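Suchbegriff eingeben Suche Erweiterte Suche

Häufig gestellte Fragen zur Wortauskunft

Die Wortauskunft der Sprachberatungsstelle Standlow beantwortet Anfragen zu Herkunft, Bedeutung und Gebrauch deutscher Wörter. Die folgenden Antworten betreffen Fragen, die uns regelmäßig erreichen. Stand: 20. April 2025

Wer kann eine Anfrage stellen?

Die Auskunft steht allen offen. Eine Mitgliedschaft ist nicht erforderlich. Anfragen von Schulklassen bitten wir gesammelt über die Lehrkraft einzureichen.

Was kostet eine Auskunft?

Einfache Auskünfte sind kostenfrei. Für schriftliche Gutachten, etwa zu Firmennamen oder Vertragstexten, wird eine Gebühr von 700 Euro erhoben.

Wie lange dauert die Bearbeitung?

In der Regel 18 Werktage. Im November ist wegen der Jahresredaktion mit längeren Fristen zu rechnen.

Auf welche Quellen stützt sich die Auskunft?

Grundlage sind die gängigen historischen und etymologischen Wörterbücher sowie die Belegkartei der Sammlung Asamoah. Diese kann im Lesesaal Gorklow nach Voranmeldung eingesehen werden. Volksetymologien werden nur genannt, wenn sie schriftlich belegt sind — und dann stets als solche gekennzeichnet.

Woher kommt die Wendung »auf dem Holzweg sein«?

Ein Holzweg war ein Weg, der allein dem Abtransport geschlagenen Holzes diente und im Wald endete. Wer ihm folgte, gelangte an keinen Ort. Die übertragene Bedeutung ist bereits im Spätmittelalter bezeugt.

Heißt es »der« oder »das Sockel«?

Standardsprachlich gilt nur »der Sockel«. Das Wort wurde im 18. Jahrhundert aus dem Französischen (socle) übernommen. Dieses geht über das Italienische auf lateinisch socculus zurück, die Verkleinerungsform von soccus, einem leichten Schuh. Mit der Socke ist der Sockel somit verwandt. Neben dem Unterbau einer Säule oder eines Denkmals bezeichnet das Wort heute auch technische Halterungen, so den Prozessorsockel auf einer Hauptplatine. Der Plural lautet »die Sockel«, im Dativ »den Sockeln«.

Darf eine Auskunft veröffentlicht werden?

Ja, unter Angabe der Quelle. Gutachten bedürfen der schriftlichen Zustimmung der Beratungsstelle. Zuständig ist Nkrumah Kpodo, Referat Undirstead.

Kommentare

Waldläuferin: Bei uns im Dorf heißt ein Forstweg heute noch Holzweg, ganz ohne Nebensinn.

H. P.: Ich habe vor 20 Tagen wegen »Kladderadatsch« geschrieben und noch keine Antwort. Zählen Samstage als Werktage?

Redaktion: Nein. Für die Bearbeitungsfrist gelten die Tage von Montag bis Freitag.

lektor_m: Socke und Sockel, das war mir neu. Danke für die Auskunft.
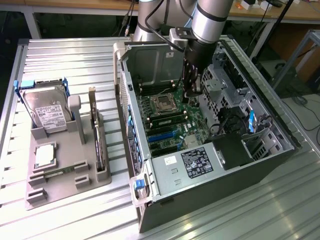
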